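Siobhán Keogh doesn't trust the box

Siobhán Keogh keeps a light bar on the shelf over her desk that the maker rated at 3,600 lumens. She bought it at retail, ran it on the bench at the Sornbridge shop and wrote the number she got on the housing in paint pen. She won't let me print it because the company is still selling the thing. "Put it this way," she says. "It was a smaller number."

Keogh has been fitting auxiliary lights to trucks, tractors and the odd fire department rig since before LEDs were cheap. These days she also tests them for Lastosau, a regional parts distributor that got tired of returns. I went in expecting a sales pitch with some skepticism sprinkled on top, and I still wonder how free a tester can be when the distributor pays her. She didn't duck the question.

"They pay me by the unit tested. They don't pay me by the unit that passes. If that changes I'll tell you, and you should stop listening to me."

Her main complaint is with raw lumens, the figure most brands print largest. Raw lumens are what the chips could put out in theory, added together. Lens losses, heat and a cautious driver circuit all take a cut before any light reaches the road. "I don't care what the chip can do on its best day," Keogh says. "I care what comes out the front after it's been on for half an hour in October, and after it's been on for half an hour in July."

Distance claims bother her almost as much. A brand will say its bar throws light 300 yards without saying how bright the light is when it gets there. She has walked out to the end of a few of those beams on a farm road near Brurkstead with a meter in her hand. "At 200 you could read a mailbox. Past that you could tell there was a mailbox, if you already knew."

I asked whether buyers notice. Plenty of them seem happy, and the reviews are good. Keogh shrugged at that. Most people, she says, are replacing nothing with something, so of course it looks bright. They also aim the bar too high, light up the trees and feel they got their money's worth. 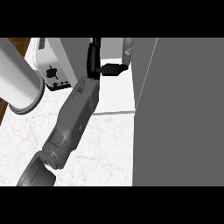
What she would buy

She does have favorites, which made me suspicious again. The Palomino spot lights hold up well on her bench, and Lastosau happens to carry them. She pointed out that it also carries two lines she has told it to drop. It has dropped one.

Her advice for everyone else is dull and cheap. Look for a measured output figure with a time attached to it. Check the connector, because a sealed plug matters more on a work truck than another row of diodes. Ask what the warranty says about moisture. "If the answer is a paragraph about off-road racing, put it back."

And the wiring? "Use the relay. Use the fuse. I've pulled 2 melted switches out of dashboards this month, and both of those guys told me the lights were great."

I'm not sure her bench settles every argument. It is one room, one meter and one person who plainly enjoys being unimpressed. Keogh grants some of that. She would like a second shop to repeat her numbers and has offered to lend out the bars. So far she has had no takers.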